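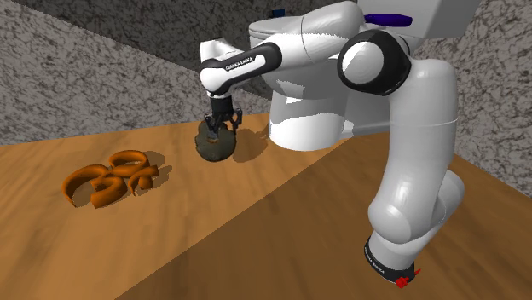
Surely you're not going to run a rear-drive car on gravel at your age, my sister asked when I rang to tell her the plan. I am, and I've paid the entry fee, so this is the official word on it.

Posted July, by the Monley Rallysprint Team
Category: Motorsport News > Rally > Team Announcements

MONLEY TEAM SIGNS ON FOR FULL TRURKPORT GRAVEL SERIES

I'm very happy to say that our little team will contest every round of the Trurkport Gravel Series this season, starting with the opener at Plandusthorpe in July. If you've followed us on the tarmac hillclimbs you'll know we've done the odd dirt event before (two, and I rolled at one of them), but this is the first time we've put our name down for the whole thing.

The car will carry number 88 again. It's the same shell we've run on the hills, with a new cage, longer travel suspension all round and a proper sump guard. The engine is back together after its winter rebuild and made 200 horsepower on the dyno, a touch less than it had in hillclimb trim. That's on purpose! We've given some away up top to get more pull out of the slow corners, and I reckon I'll be glad of it on the forest stages.

Our main backer this year is Sasaki, the suspension shop from the industrial end of Trurkport. They've built the dampers for us from scratch and they'll have their van in the service park at each round, so if you've got a bent strut and a nice manner, go and say hello. Their colours are dark green and cream, which means the old orange paint is finally gone. I've had some grumpy messages about that already. I liked the orange too, but green it is.

For anyone new to the series, each round is a one-day event run over a short course, and everybody gets 12 timed runs if the weather behaves. Your slowest two are dropped and the rest are added up. Cars go off one at a time, so you're racing the clock and whatever the car ahead of you has done to the surface. Plandusthorpe is the fast one, with a long downhill through the pines and a water splash near the finish that always looks shallower than it is. Entries are capped at 48 cars and the organisers tell me the list is full, with a few names on the reserve list.

My goals are pretty modest. I'd like to finish every round, get into the top half of our class by the end of the season and keep all four doors the same colour. The quick people in this class have been on gravel since they were kids, and I came to it from a sealed road with a tidy white line down the side, so there's a lot to unlearn. I've spent most of the past few weekends in a borrowed paddock teaching myself to turn in before I feel ready. My left foot is getting the idea. The rest of me is a bit behind — ask the fence.

We'll have the awning up from 7 am at Plandusthorpe and the kettle will be on. Come by, have a look over the car, sit the kids in it between runs and ask whatever you like. We've got stickers, and a small run of caps in the new green if you get in early. Spectator entry is by gold coin at the lower gate, and please stay behind the tape on the outside of the splash, as the marshals will shut the stage down if people wander.

Run times will go up on the team page the same evening, with in-car footage a few days later once I've worked out how to trim out the swearing. The next round after that is back at Trurkport, on the quarry course.

Media who'd like a passenger ride at the Trurkport test day can write to the Monley Rallysprint Team through the contact form. Closed shoes and long sleeves, please, and we have spare helmets in medium and large.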